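Humaira Gondal
29/11/2022

Fil sur le télétravail et les charges de chauffage, puisqu'on me pose la question toutes les semaines depuis la rentrée. Je suis gestionnaire paie dans une PME, je ne suis pas avocate. 1/

Point de départ : chez nous, l'accord de télétravail a été signé quand personne ne regardait sa facture de gaz. Il prévoit 2 jours par semaine et une indemnité forfaitaire mensuelle de 15 euros. Le montant n'a pas bougé depuis. 2/

Cet hiver, la direction propose de fermer un étage sur deux le vendredi et de renvoyer tout le monde à la maison ce jour-là. L'économie est pour l'entreprise. La dépense passe chez le salarié. C'est ça, le sujet. 3/

Premier réflexe : relire l'accord ou la charte. Beaucoup de collègues ne savent même pas lequel des deux s'applique chez eux. Une charte, l'employeur la rédige seul après avis du CSE. Un accord se négocie et se dénonce avec un préavis. 4/

Deuxième chose, le volontariat. Sauf circonstances exceptionnelles, le télétravail suppose l'accord du salarié. Un étage fermé pour économiser le chauffage, à mon avis, ça se discute. Demandez par écrit sur quelle base le jour est imposé. 5/

J'ai refait mes comptes de l'an dernier avec les tarifs de mon nouveau contrat. Sur la saison de chauffe, je sors 400 euros de plus. Tout n'est pas dû au télétravail, évidemment, mais une pièce chauffée toute la journée, ça se voit sur le relevé. 6/

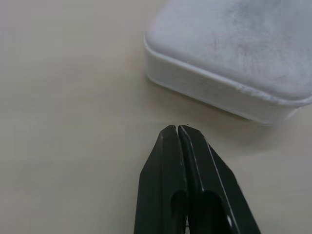

Un coin de table, mardi.

Je précise pour ceux qui vont répondre « mais tu économises l'essence » : je viens en train, avec un abonnement annuel. Il me coûte le même prix que je le prenne ou non. 7/

Côté paie, l'indemnité forfaitaire est exonérée de cotisations dans une certaine limite, fixée par l'Urssaf. Au-delà, il faut des justificatifs. Beaucoup d'employeurs s'arrêtent donc au plafond, ou bien en dessous, et n'y reviennent jamais. 8/

Chez Grandix, où travaille ma sœur, ils ont réglé ça autrement : indemnité revue chaque année au mois de décembre, clause écrite dans l'accord. Ce n'est pas énorme, mais la discussion a lieu à date fixe et il n'y a pas besoin de la réclamer. 9/

Chez Priver, c'est l'inverse. Pas d'indemnité du tout, « le télétravail est un avantage ». Si vous êtes dans ce cas, gardez vos factures et parlez-en à vos élus avant d'aller voir les RH seul. À plusieurs, la réponse est rarement la même. 10/

Ce que nous avons demandé chez nous : une revalorisation pour les mois d'hiver, un étage qui reste ouvert le vendredi pour ceux qui le veulent, et un bilan écrit au printemps. La direction a dit oui au deuxième point, « à l'étude » pour le reste. 11/

Ajout, vu les réponses : oui, les intérimaires et les stagiaires sont concernés aussi. Les stagiaires doivent avoir accès au télétravail dans les mêmes conditions que les salariés, c'est souvent oublié dans les plannings.

Autre ajout : pour l'assurance habitation, prévenez votre assureur si vous travaillez régulièrement chez vous. Le mien m'a envoyé une attestation gratuite par mail, demandée le matin, reçue l'après-midi.

Et pour la personne qui demande un modèle de courrier au CSE : j'en ai un, un peu long – je le raccourcis ce soir et je le mets à la suite.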